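Clocks in Nudham: A Term Report
December
By the Nudham bus group

We set out to learn why the public clocks in Nudham disagree. Our first guess was that the town simply had low standards, and the data did not do much to defend it.

We took 400 readings over one term, 200 in the morning and 200 after lunch, when our own standards were also lower. The worst clock, on the Golestani bakery, ran 22 minutes fast. The bakery regards this as a service to its customers. The station clock was correct, but it faces a wall.
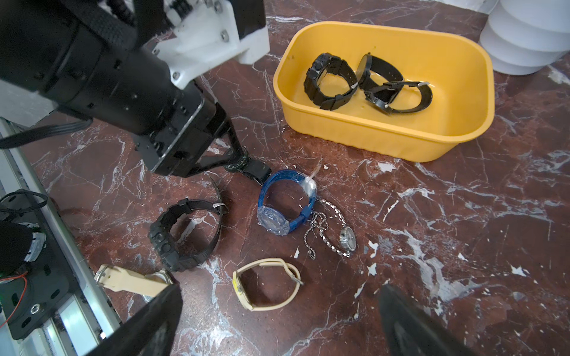

One reader of our draft wrote back that a fast clock is only a problem if people don't know it's fast, and that everyone on Gaseta Street has been subtracting since grade school. We tested this by handing out 300 survey slips. Most people did subtract. A few added, which may explain the bus line.

The bus to Stavport leaves by the driver's watch, so none of the clocks matters to it at all. We found this out in week two and kept going, as the topic had been approved.

Limits of the study: all readings were checked against one phone, and it was dropped twice. The school clock was left out at the school's request.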